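December 2019

Triage notes model, second round of checks. We finished labeling the discharge letters from the Ornar set in November, 782 in all, and I reran the baseline on them before changing anything else. Scores are a little lower than on the Sircombe letters. Most of the drop comes from medication lists typed as free text, where the model reads a stopped drug as a current one. Negation in the history section is mostly fine.
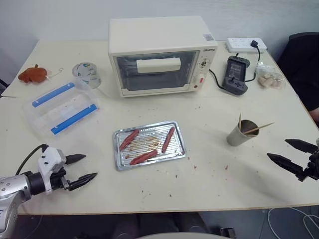 Entered by Bent Brøndum - clinical text group, Rarness

Went through 25 of the wrong ones by hand. In 21 the drug name was found correctly and the status was wrong. The other errors were spread over dose units and one duplicate letter that should have been dropped at import. I have removed the duplicate and fixed the date filter that let it in.

Tried a longer context window so the model sees the whole medication section at once. Training time went up by about 2 hours per run. Status errors went down on the Sircombe letters and hardly moved on Ornar. My guess is that the Ornar letters put the changes in the closing paragraph, a long way from the list itself. Need to check this properly before anyone quotes it.

Říha pointed out that two of their abbreviations for "paused" are missing from our lookup. Added both, not rerun yet. 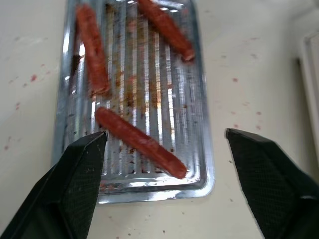

Next

- Rerun baseline and long-context version with the new lookup, same seed.
- Split status errors by where in the letter the change is mentioned.
- Ask the Ornar ward doctors how they write up a drug that is paused and restarted during the same stay. Our label guide says "current" but I am not sure the labelers all followed it.
- Keep the held-out letters closed until the guide is settled.

Old checkpoints are still on the shared drive - please don't delete them until the rerun is done.

Rarness clinical text group | Contact | © 2019 Rarness | Back to top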